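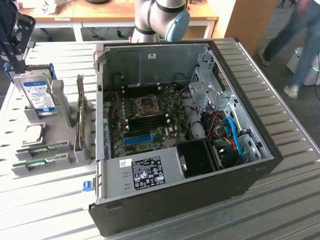
그림 1. 옆판을 떼고 눕힌 Dell 본체. CPU와 메모리는 아직 꽂지 않았고, 하드디스크와 확장 카드, CPU는 왼쪽 회색 받침대에 있다.

데스크톱 분해와 재조립: 부품을 어떤 순서로 넣어야 덜 헤매는가
개인 프로젝트 결과 보고서
2021년 8월
지도: Britta Tiedemann 선생님
장소: Nasution 실습실

1. 왜 이걸 했냐면

저는 컴퓨터를 매일 쓰면서도 본체를 열어 본 적이 한 번도 없었습니다. 3월에 주제를 정할 때만 해도 웹페이지를 만들 생각이었는데, 집에서 쓰던 컴퓨터가 켜지지 않아서 수리점에 들고 갔다가 생각이 바뀌었어요. 기사님이 메모리를 뺐다가 다시 꽂으니까 켜지더라고요! 그게 너무 허무하고 또 신기해서, 그럼 나도 한번 다 빼 보고 다시 넣어 보자 싶었습니다.

처음 제목은 "컴퓨터 조립하기"였는데 Tiedemann 선생님이 그건 주제가 아니라 그냥 할 일이라고 하셨어요(맞는 말씀이라 할 말이 없었습니다). 그래서 질문을 하나로 좁혔습니다. 메인보드와 전원공급장치는 케이스에 그대로 두고 나머지 부품만 다시 넣는다고 할 때, CPU를 먼저 넣는 게 편한가, 메모리를 먼저 넣는 게 편한가?

2. 준비한 것

본체는 실습실에 있던 검은색 Dell 데스크톱입니다. 눕혀 놓고 옆판을 떼면 안쪽이 위를 보게 되어서 작업하기가 훨씬 좋아요. 세워 놓고도 한번 해 봤는데 메모리를 밀 때마다 본체가 뒤로 밀려서 바로 포기했습니다.

다시 넣을 부품은 5종류로 정했습니다.

CPU
CPU 쿨러
메모리
확장 카드
3.5인치 하드디스크

작업대는 틈이 길게 나 있는 밝은 회색 금속 작업대입니다. 튼튼해서 좋은데 작은 나사를 떨어뜨리면 틈으로 빠져 버려요. 첫날 나사 하나를 그렇게 보내고 나서 뚜껑 있는 통을 샀습니다. 통은 2000원이었고 이 프로젝트에서 제 돈을 쓴 건 이게 전부입니다. 예비 나사는 Cullik에서 나온 100개들이 봉투를 실습실에서 빌려 썼고요. 써멀 구리스는 Dretex 것을 썼는데 주사기처럼 생겨서 생각보다 양 조절이 어려웠습니다.

부품을 빼서 놓아둘 자리도 필요했습니다. 처음에는 그냥 수건 위에 늘어놓을까 했는데 선생님이 회색 플라스틱 받침대를 꺼내 주셨어요. 하드디스크는 뒤쪽 홈에 세우고, 확장 카드는 좁은 홈에 모서리로 세우고, CPU는 네모난 오목한 자리에 눕혀 둡니다. 자리가 정해져 있으니까 뭐가 빠졌는지 바로 보여서 이게 정말 편했습니다. 집에서 하시는 분은 계란판 같은 걸 써도 될 것 같아요.

3. 빼는 과정

전원 코드를 먼저 뽑고, 전원 버튼을 몇 초 누른 다음 시작했습니다. 정전기 방지 손목띠는 Testex 제품인데 줄이 좀 짧아서 자꾸 팔꿈치에 걸렸어요.

하드디스크에는 파란 SATA 케이블과 전원선이 연결되어 있습니다. SATA 쪽은 겉보기엔 그냥 당기면 될 것 같지만 걸쇠가 있는 종류면 꼭 누르면서 빼야 합니다. 저는 그걸 모르고 한참 씨름했습니다. 전원선은 빨강, 노랑, 검정이 한 다발로 묶여서 드라이브 칸 쪽을 지나가는데, 이 다발이 은근히 뻣뻣해서 한쪽으로 눌러 놔도 조금 있으면 도로 올라와요.

확장 카드는 뒤쪽 고정부를 풀고 슬롯과 나란히 들어 올리면 됩니다. 한쪽부터 비스듬히 올리면 걸리는 느낌이 나서 무섭습니다. 쿨러는 나사를 대각선 순서로 풀었고, CPU는 레버를 올리고 금속 덮개를 연 다음 양옆만 잡고 들었습니다. CPU를 빼고 나면 소켓이 그대로 드러나는데, 이때부터는 그 위로 손이나 드라이버가 지나가지 않게 조심했습니다. 여기가 망가지면 보드를 통째로 바꿔야 한다고 들어서 솔직히 제일 긴장한 부분이에요.

4. 다시 넣기

전부 6번을 조립했습니다. 절반은 CPU를 먼저, 절반은 메모리를 먼저 넣었어요. 시간도 재 보려고 했는데 뒤로 갈수록 손이 익어서 무조건 빨라지니까 비교가 안 되더라고요. 그래서 시간은 빼고, 매번 끝나고 "어디서 막혔는지"만 공책에 적었습니다.

4-1. CPU 먼저

이게 제가 본 조립 영상들에서 많이 나온 순서입니다. 소켓이 빈 채로 있는 시간이 짧으니까 마음은 편해요. CPU 모서리의 삼각형 표시를 소켓 쪽 표시와 맞추고, 힘을 주지 않고 그냥 내려놓습니다. 그다음 덮개를 닫고 레버를 내리는데, 레버는 생각보다 뻑뻑합니다. 처음엔 뭔가 부러지는 줄 알고 다시 열어 봤어요.

불편했던 건 쿨러까지 이어서 달았을 때입니다. 쿨러가 올라가고 나면 바로 옆 메모리 슬롯에 손가락 넣을 자리가 확 줄어듭니다. 손이 큰 편인 저는 메모리를 밀어 넣다가 손등이 계속 쿨러에 닿았어요.

4-2. 메모리 먼저

그래서 반대로도 해 봤습니다. 소켓은 비워 두고 메모리부터 꽂는 거예요. 메모리 아래쪽 홈이 슬롯의 턱과 맞는지 보고, 양 끝을 번갈아 누르지 않고 한꺼번에 똑바로 눌러야 합니다. 딸깍 소리가 나면 끝! 그런데 한 번은 한쪽만 딸깍하고 다른 쪽은 덜 들어간 걸 모르고 넘어갔습니다. 나중에 켜 보니 삑삑 소리만 나서, 다시 열고 꾹 눌렀더니 해결됐어요. 수리점에서 본 그 장면을 제가 똑같이 만든 셈입니다.
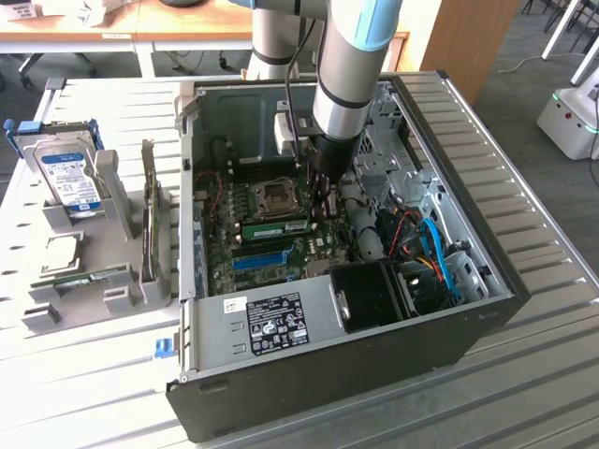 메모리를 먼저 넣으면 손이 들어갈 공간은 확실히 넓습니다. 대신 빈 소켓 바로 옆에서 힘을 주는 셈이라 손이 미끄러질까 봐 불안했어요. 선생님께 여쭤 보니 보호 덮개가 있으면 씌워 두고 하라고 하셨는데, 저희한테는 덮개가 없어서 그냥 천천히 했습니다. 다행히 핀이 휘거나 하는 일은 없었습니다.

4-3. 확장 카드와 하드디스크

이 두 가지는 어느 쪽으로 하든 뒤에 넣었습니다. 카드는 파란 슬롯과 검은 슬롯 중에 어디에 꽂는지 헷갈리기 쉬운데, 카드 아래쪽 접점 길이를 슬롯에 대 보면 금방 알 수 있어요. 색깔만 보고 외우면 다른 보드에서는 안 통한다고 합니다.

하드디스크는 파란 브래킷에 끼운 다음 드라이브 칸에 넣습니다. 저는 첫 번째 조립에서 케이블을 나중에 꽂으려고 했다가, SATA 케이블이 드라이브 밑으로 들어가 버려서 다시 빼야 했어요. 두 번째부터는 케이블 끝을 미리 칸 밖으로 걸쳐 두고 시작했습니다. 별것 아닌데 공책을 보면 이 방법을 쓰고 나서는 하드디스크에서 막혔다는 기록이 없습니다.

5. 결과

공책에 적힌 걸 모아 보면 이렇습니다.

CPU를 먼저 넣었을 때 막힌 곳: 메모리 꽂을 공간, 쿨러 나사 방향
메모리를 먼저 넣었을 때 막힌 곳: 메모리 한쪽 덜 들어감, 빈 소켓 때문에 손이 느려짐
두 경우 모두 막힌 곳: 전원선 다발, 앞면 버튼 케이블의 작은 커넥터

그래서 제 결론은 좀 절충안입니다. CPU를 넣고 덮개까지 닫고, 쿨러는 아직 올리지 말고, 그 상태에서 메모리를 꽂고, 그다음에 쿨러를 다는 거예요. 마지막 조립을 이 순서로 했는데(CPU 먼저 쪽에 넣어서 셌습니다) 손도 편하고 소켓 걱정도 없었습니다. 다만 한 번밖에 못 해 봤고, 그때는 제가 이미 꽤 익숙해진 뒤라서 순서 덕분인지 연습 덕분인지는 잘 모르겠습니다.

6. 아쉬운 점과 다음에 할 것

제일 아쉬운 건 저 혼자만 해 봤다는 겁니다. 손 크기가 다른 친구들한테도 시켜 봤으면 결과가 달랐을 것 같아요. 그리고 써멀 구리스를 매번 닦고 다시 바르는 게 너무 귀찮아서 중간에 한 번은 구리스 없이 쿨러를 올려만 보고 전원은 켜지 않았습니다. 그 회차는 공책에 따로 표시해 두었습니다.

다음에 한다면 메인보드까지 빼 보고 싶습니다. 전원공급장치도요. 이번에는 위에 붙은 검은 라벨에 글씨랑 인증 표시가 워낙 빽빽해서 그것만 읽다가 하루가 갈 것 같아 손을 안 댔는데, 선생님이 전원공급장치는 빼더라도 절대 속을 열지는 말라고 하셔서 그건 꼭 지킬 생각이에요. 공책 원본과 부품별 메모는 보고서 뒤에 끼워서 같이 냅니다.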